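Blog About Archive Contact

Blog > Around the house > Clearing up

We use cookies to remember your settings. By carrying on you agree to this. OK

Does sorting rubbish on a table make any sense?

2018-11-12

My sister-in-law lent me a book on household waste by somebody called Danica Janevski, and I have been grumbling my way through it since the clocks changed. It has 528 pages. I'd have thought a book about throwing less away might start with itself.

Her big idea is the sorting table. You don't put anything straight in the bin. You tip the day's bits out on a flat, clear surface, look at them, and only then decide where each one goes. She says it takes 5 minutes an evening. I have a job and a bad hip and I was not convinced, but I'd paid for the postage to send the thing back so I felt I ought to have a go first.

A folding table will do, she says, preferably a pale one so that you notice the small stuff. I'll give her that much. A clear plastic lid on a white top is very nearly invisible, and on our old pine table you'd spot it at once, so I don't know what she's been looking at.

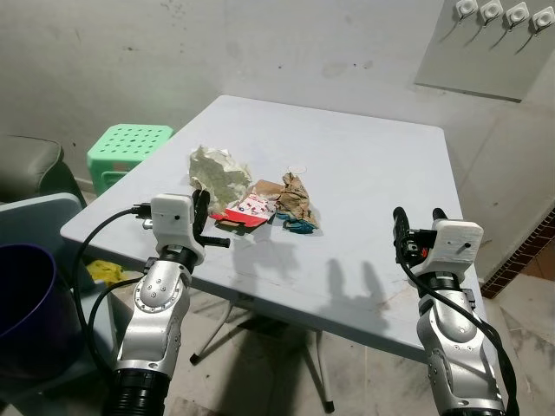 What annoys me is the paper. Crumpled paper looks like the easiest thing in the world until you read the council leaflet. Brown paper bags are fine if clean. Tissue is not fine. Printed tissue-type paper, the sort shops wrap things in, isn't mentioned at all. I rang up and was passed to a man who read me the same leaflet over the phone, slower.

Cardboard I can manage. Flatten it, tear it if it's big, in it goes. Janevski wants you to cut off any shiny printed panels, and I'm afraid that is where she lost me. I did it for a week. Our collection firm, Droltlow, takes the lot in one bin anyway, and I've seen the lorry.

Then there are cloths. An old cloth always ends up under the pile because you were wiping down with it, and then it goes out with the rubbish by mistake. I have lost 3 perfectly good ones this way since February. The book says to keep cloths off the table altogether. Fine, but then what do you wipe it with?

Édgar Apaza left a comment on my last post saying his family has sorted like this for 16 years and he wouldn't go back. Good for him. I suspect he has a bigger kitchen.

I'll keep the table up until the end of the month, mainly for wrapping parcels. The book goes back on the next trip to the post office.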